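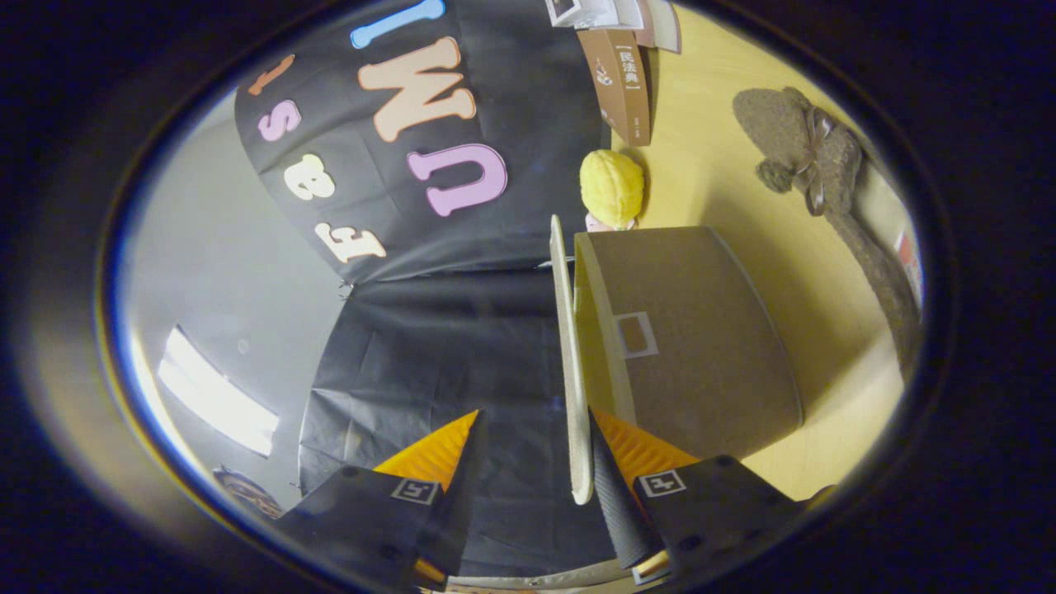
Andor Simon has painted shop signs in Callville for 16 years, and he still starts every one of them in pencil on brown paper. "People think the paint is the job," he says. "The paint is the last afternoon. The job is the spacing."

His workshop is the back half of a former tire store on the road out toward Kamel. There is a long bench, a sink, a space heater and a rack of boards in different stages of primer. On the morning we talked he was finishing a board for Pular, a bakery that is moving to a bigger storefront, and he kept working through most of the conversation.

Simon didn't train as a sign painter. He was fixing air conditioners when the owner of a hardware store asked him to touch up the lettering on a delivery van. He said yes, and did it badly.

"The R looked like it was falling over," he says. "I drove behind that van at a stoplight a week later and felt sick. I went back and asked if I could do it again for free."

He bought two books on lettering, then spent most of a winter drawing alphabets at the kitchen table. He says the first thing he learned was that letters with the same measured gap between them don't look evenly spaced. Two straight sides next to each other need more room than two round ones. A capital L followed by a capital A is trouble in almost any style.

"You can't do it with a ruler. You squint, you step back, you move it over a little. Then you go eat lunch and look at it again."

The same goes for height. An O drawn exactly as tall as the H beside it will look too short, so he lets round letters run slightly over the line at the top and the bottom. Customers sometimes notice the overlap in the pencil drawing and ask him to correct it.

"I used to explain. Now I say, wait until it's up, and if you still don't like it I'll change it. I've had to change it once."

Most of his work comes from small businesses: restaurants, barbers, a locksmith, the feed store. He charges by the letter for simple jobs and by the day for anything with shading or gold. He won't say what the rates are, except that they went up in September for the first time in 5 years — lumber was the reason, he says, and paint after that.

This year has been uneven. In the spring he had no calls at all for 11 weeks. Then restaurants began asking for boards that told people where to pick up their orders, and he painted arrows for a month. Two of his regular customers have closed. He took down one of those signs himself, at the owner's request, and it is leaning against the wall by the sink with its face turned in.

"She's going to come get it," he says. "There's no hurry."

I asked what he thinks of the signs most people buy now, printed on vinyl and ready in a day or two. He doesn't have a strong opinion. He orders vinyl himself for hours and phone numbers, which change too often to be worth painting. What bothers him more is type that has been stretched to fill a space.

"If the name is short, let it be short. Leave some empty board on both sides. Somebody sees a gap and pulls the letters until they're wide and flat, and then you can't read it from across the street, and that was the whole reason for having it."

His advice for someone who wants to learn is to pick one plain alphabet and stay with it for a year. He suggests a cheap brush at first, and old window glass to practice on, because it wipes clean with a rag. He also tells beginners to paint words from the start. A row of nice single letters, he says, teaches you very little about putting them together.

He has taken on one student so far, a nephew who lasted until summer and then went to work for Tidasov, the moving company. Simon painted the company's two trucks last year. The nephew drives one of them.

"So he's out there with my lettering every day," Simon says. "He tells me when it needs washing."

The Pular board was due before the weekend. He had the first coat on everything but the last letter, and he wanted to wait on that one until the light came around to the front window.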